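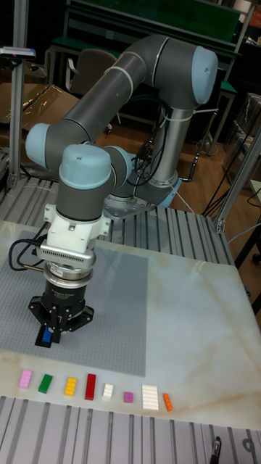

Zirnley Opens Equipment Planning Program for Small Manufacturers

Shops with fewer than 200 employees may apply through the end of May

NAKIER – Zirnley, a supplier of automation planning services, today announced a program to help small manufacturers prepare a budget for their first robot arm before they request bids from vendors.

The program covers assembly, sorting and light packing work. Each participating company will receive a site review, a written equipment list and a three-year cost plan. The plan sets out the price of the arm together with items that are often left out of a first budget, including grippers, force sensors, mounting frames, spare cables, guarding and operator training.

Companies may also reserve bench time at the Zirnley test room in Nakier. Pick-and-place trials are run there with building bricks and a studded baseplate, which require close alignment and are inexpensive to replace. Applicants may then send in up to 400 of their own parts for a second round of trials. Results are reported in writing and remain the property of the applicant.

The fee is $3,000 per site. A deposit of $1,000 is due when the review is scheduled, and the balance is payable on delivery of the cost plan. Zirnley does not sell robot arms and accepts no commission from manufacturers or dealers.

Datik, a maker of cabinet hardware, and Lubis, a contract packer, took part in the pilot phase. Datik has since moved its planned purchase into the next budget year in order to combine it with new guarding. Lubis has approved funds for one arm and two sets of grippers.

Applications should include a floor plan, a short description of the task, current shift hours and the available electrical supply. Forms may be requested from the Zirnley planning office, which is open until 4:30 p.m. Sites will be scheduled in the order in which complete applications are received.

About Zirnley

Zirnley provides equipment planning, cost review and bench testing to manufacturers. The company is based in Nakier.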